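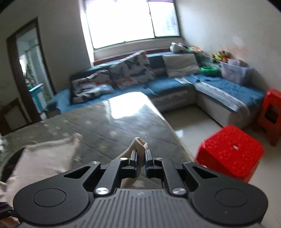 Page last changed: September, 16:40

Gelholm gripper list — archive
Subject: Re: narrow fingertips vs. wide pads on cloth
In reply to: narrow fingertips vs. wide pads on cloth

> We have the wide soft pads from Vastonik on two of our hand-held units
> and they are fine on boxes and bottles. On thin cloth they are a mess.
> The pad rolls the fabric under itself and we end up holding three or
> four layers when we wanted one. Has anyone tried the narrow upright
> tips on the same kind of work? I would like to know about grip
> strength, and whether the camera can still see the cloth between the
> tips. We would be folding baby clothes and dish towels, mostly.
>
> Also, does anyone still run the old controller firmware with these? The
> Cisusberg people told us to update and we have been putting it off.

Yes, we switched to the narrow tips at the start of the summer and have kept them on. The picture at the top is from the cloth work, with a beige piece held in a fold between the tips. That is the grip we ask for: a small peak of fabric standing up between the fingers and the rest left to hang.

Our numbers first. We did 123 picks with each kind of tip, same cloths, same tables, same people holding the gripper. I counted a pick as bad if it dropped the cloth before the fold was done or if it took up more layers than asked. The wide pads did badly on layers, much as you describe. The narrow tips hardly ever took an extra layer, but they dropped more, nearly always on the slippery synthetic pieces. On cotton I could not tell them apart for drops. I can send the sheet if you want it.

Grip strength was less of a problem than I expected. The narrow face puts the same force on a smaller patch, so a light squeeze is enough. If you squeeze as hard as you did with the pads you will leave a crease in anything soft, and the crease then shows up in the next fold. We turned the closing force down by a third and left it there.

On the camera question, the view is better. With the pads on, the last bit of closing was hidden and we were guessing at the contact. With the narrow tips you see both faces and the cloth between them right up to the end. Two things still give us trouble:

Glossy tabletops. With a big window behind the table the far end goes white and exposure jumps when the gripper tilts up. Locking exposure helped. We set it with the gripper pointing down at the near half of the table and accept that the window is blown out.

Pale cloth on a pale table. The edge gets hard to find. We have no fix for this beyond choosing where to put the cloth down.

We record in ordinary living rooms for most of this, so light and clutter change from place to place. I would not trust a comparison done only on a bench with a black mat. Our first one was done that way and the wide pads came out looking much better than they did later on.

Wear: we have about 3,120 closings on the oldest pair of tips and the faces are still good. The pivots on the linkage needed a check before that. One of ours had picked up a little play at 2,000 and it showed as one tip sitting slightly ahead of the other. On a box you would never notice. On cloth it twists the fold. Put a sheet of printer paper between the tips, close slowly, and watch if the paper turns.

Firmware: we held off too, then updated to version 2 when we changed the tips. The old one works, but it steps the closing speed near the end and you can feel the jerk in your hand. The new one ramps it. Do the update before you start comparing, or you will be comparing two things at once — we lost most of an afternoon that way. You have to redo the zero position afterward, which the release notes leave out.

One more option, if you have the budget. The Echevarría tips are a bit wider than ours and have a ribbed face. I have only had a loaner set for a short time and did not run the full set of picks with them. They held the synthetics well. They also pulled a thread on a loose knit, so I would keep them away from baby clothes until somebody has tried more of them.

If you do run your own comparison, please post the closing force along with the results. The last few reports on this list left it out and I could not match them to ours.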